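How to measure your blood pressure at home

Updated 7/13/24
Author: Ezekiel Gallagher

Many people measure the pressure only when the head already hurts. Such a number says little to the doctor. The doctor needs a row of numbers, taken in the same way and at the same hours, for one week or longer. Below is the order which we give to patients of the Gudstead clinic before their first visit.

Preparation

Do not drink coffee or strong tea and do not smoke for 30 minutes before the measurement. Go to the toilet. A full bladder raises the pressure, and people often forget it. If you came home by the stairs or had an argument on the phone, wait longer.

Sit on a chair with a back. Both feet stand on the floor, the legs are not crossed. Put the arm on the table so that the middle of the cuff is at the level of the heart. If the table is low, place a folded towel under the elbow. Sit like this for five minutes and do not talk.

Putting on the cuff

The cuff goes on the bare arm. A thin sleeve is also a sleeve, take it off. The lower edge of the cuff must be two fingers above the bend of the elbow, and the tube goes down along the inner side of the arm. One finger should pass under the cuff, but with some effort.

Check the size. It is printed on the cuff, in centimeters. Measure your arm in the middle between shoulder and elbow with a tailor's tape. A cuff which is too small gives a higher number than you really have, and a person can receive tablets that he does not need.

The measurement

1. Press the button and sit still. Do not look for the phone with the other hand.
2. Write down both numbers and the pulse.
3. Wait one minute and measure again on the same arm.
4. If the two upper numbers are different by more than 10, make a third measurement.

Do this in the morning before the tablets and before breakfast, and in the evening before supper. On the first day measure on both arms. Later use the arm where the pressure was higher.

If the monitor shows 180 over 120 or more, rest for five minutes and repeat. When the number stays the same, call your doctor right away. If there is also pain in the chest, shortness of breath, weakness in one arm or trouble with speech, call the ambulance and do not wait for the second number.

Storage of the monitor and the diary

Do not wind the tube tightly around the monitor, with time it cracks at the place where it enters the cuff. Take out the batteries if you leave for a long time. Keep everything dry and away from the radiator.
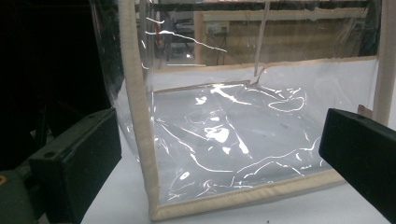
Clear storage case with beige edges.

The paper diary is good enough, one line for each measurement. Write also the hour, the arm and the missed tablets. Bring to the visit the whole diary, also the days with bad numbers, and bring the monitor itself. The nurse will compare it with ours.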